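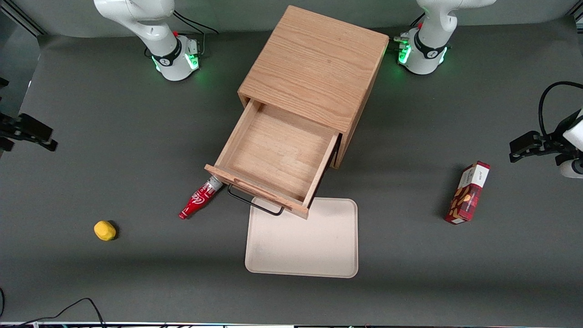
October
By Danica Michalík

The Foltitz small cabinet has been assessed for use as desk storage in the reading rooms at Wasville. It was bought at the listed price of 143 from Fasside, the usual supplier, and was delivered within 11 days.

The cabinet is of light oak with a visible grain, and has a square top and a single drawer with a black wire handle. The drawer pulls well out, so that the whole of the floor can be reached. Its sides are thin, and staff are advised to keep it for stationery and other light items. The handle stands proud of the front and may catch on a sleeve or a tray placed close by.

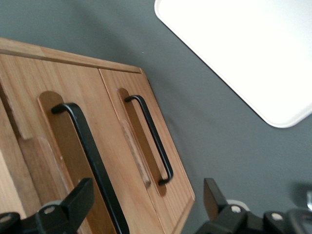
Furnishings and Supplies Department

Opinion on the doors was divided. The black bar handles suit the honey-brown wood, and the rounded grooves cut behind them leave room for the fingers. Svitlana Demchenko considered the grooves the best feature of the design. Zdeňka Urban noted that dust gathers in them and that a cloth does not reach the ends easily; a soft brush is recommended. The thick top strip overhangs the doors and should be wiped along its underside as well.

The guarantee runs for 365 days and does not cover marks from liquids. Assembly instructions were supplied in one language only, and the department has asked Fasside for a translation.

The cabinet is approved for purchase. Orders should reach Svatopluk Šťastný by noon on Thursday.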